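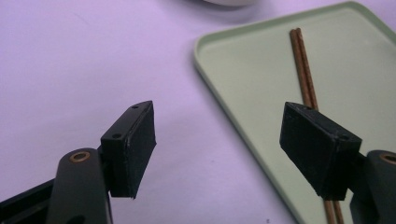

Amov_Ridge wrote:
The Holine County Council is voting Friday on moving public comment to the end of the meeting, and I don't think many people know about it. Right now comment comes before the votes. It has been that way since the charter was adopted in 1977. Under the new rule you would speak after everything on the agenda is already decided. I explained it to my daughter with two chopsticks on a plastic tray. One is the comment and one is the vote, and you can't pick up much with only one of them. She got it right away. Keegan Tautahi is the sponsor. The text is in the April packet, near the back, after the road contracts.

plainsvoter wrote:
Which page? The packet I downloaded stops at the road contracts.

Amov_Ridge wrote:
They posted a second file. Look under "supplemental."

dmiller_east wrote:
I'm going to disagree with most of this. I went to the last meeting and we had almost 40 people signed up, and a lot of them were there about things that weren't on the agenda at all. The council didn't get to the first vote until after nine. The people with actual business before the council, including a man waiting on a zoning permit, sat there all evening. Tautahi's point is that you can still write or call ahead of a vote. I have done both and gotten answers.

plainsvoter wrote:
I've written to my member and never heard back, so it depends on who you've got.

dmiller_east wrote:
Fair. Who is yours?

plainsvoter wrote:
I'd prefer not to say on here. Not Tautahi.

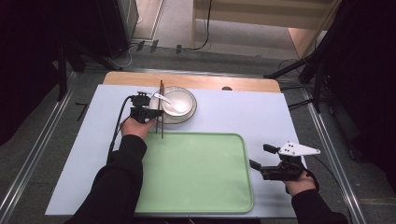 buschmann_rd wrote:
The dishware ordinance is a good case for why the order matters. The first draft required reusable dishes for any meal served in a county building, including the senior lunch. On paper that sounded simple: things like a white bowl on a saucer, a ceramic spoon, chopsticks, a green tray. Then the people who run the lunch got up during comment and said the kitchen there has no dishwasher. The council tabled it that same night and sent it back for changes. If comment had been at the end, the draft would have passed and somebody would have had to come back and undo it. That takes two readings.

dmiller_east wrote:
Or staff could have checked the kitchen before writing the draft.

buschmann_rd wrote:
Sure. They didn't.

Eletti44 wrote:
Former township clerk here, different county. We had comment at the end for a few years and attendance dropped. People with kids can't stay that late. We ended up with two comment periods. The one before the votes was for agenda items only and the one at the end was for anything else. There were complaints at first about who got put in which period, but it settled down. The chair needs to be strict about it or it doesn't work.

Amov_Ridge wrote:
I would support that. Has anyone offered it as an amendment?

Eletti44 wrote:
No idea, I don't follow Holine that closely. It would have to come from a member.

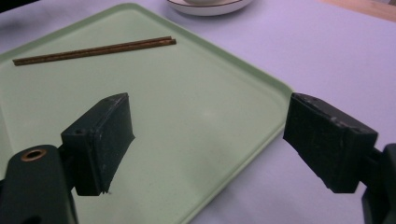 Chopsticks on a green tray.

buschmann_rd wrote:
I called the county office this morning and talked to Dwayne Mbeki, who handles the agenda. He said no amendment has been filed so far. He also said one can be made from the floor as long as another member seconds it. The council has 13 members, so it takes 7 to pass, and he would not guess at the count. I wouldn't either.

dmiller_east wrote:
I could live with the split. I still want a time limit per speaker that they enforce. The light turns red and people keep talking.

plainsvoter wrote:
4 minutes is plenty. Most people run out of things to say before that.

dmiller_east wrote:
You haven't heard the guy who comes about the culvert.

plainsvoter wrote:
He's right about the culvert though.

Amov_Ridge wrote:
Back to the rule please. I emailed all the members tonight and asked for the two-period version. If you want to do the same, the addresses are on the council page. Put the item name in the subject line or it may get sorted in with general mail. I'll post whatever replies I get.

Eletti44 wrote:
Ask them also whether the sign-up sheet closes before the meeting starts. We had trouble with that. People would show up on time and find out the list was already closed.

Amov_Ridge wrote:
Good question. The draft doesn't say. I'll add it.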